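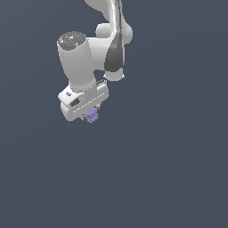
Serent is a software package for planning and checking grasping tasks with robot arms. It is developed by Clanico and is used mainly to test pick-and-hold routines in simulation before they are run on a physical arm. The package is made up of a planner, a controller and a viewer, which can be installed together or separately.

History

Serent began as an internal tool at Clanico, where it replaced a set of scripts written for a single model of arm. The first public release came in February and contained only the planner. Version 2 added the viewer and changed the format of task files, so that tasks written for the first release have to be converted with a separate command. The simulation back end, Irka, was at one time a project of its own and still has its own issue tracker.

Design

A task in Serent is written as a text file listing the arm, the gripper, the object and the conditions that must hold at each stage. The planner reads the file and searches for a path through the joint space of the arm. By default it gives up after 2,000 attempts and reports the stage at which it got stuck. Paths that pass are smoothed and handed to the controller, which turns them into joint commands at a fixed rate.

Contact between the fingers and the object is worked out by Irka. Objects are stored twice, once as a detailed mesh for display and once as a group of simple convex shapes for collision checks. Lumpy or uneven objects need more of these shapes than boxes or cylinders do, and splitting them up is the slowest part of loading a task.

The viewer draws the arm and the held object on a plain background. Floors, tables and walls are left out unless the task file names them — a setting that also speeds up collision checking. The camera can be fixed in place or tied to any link of the arm.

Perception

Serent does not process camera images itself. Object positions are supplied by the task file or by Lūse, a companion module that estimates an object's position and rotation from depth data. When the two disagree, the task file takes priority, though this can be reversed in the settings.

Limitations

Soft objects are treated as rigid, and slipping is handled with a single friction value for each pair of surfaces. Only two-fingered grippers are fully supported. Tasks with two arms can be loaded and displayed, but the planner moves one arm at a time and treats the other as a fixed obstacle.

See also

Motion planning
Inverse kinematics
Collision detection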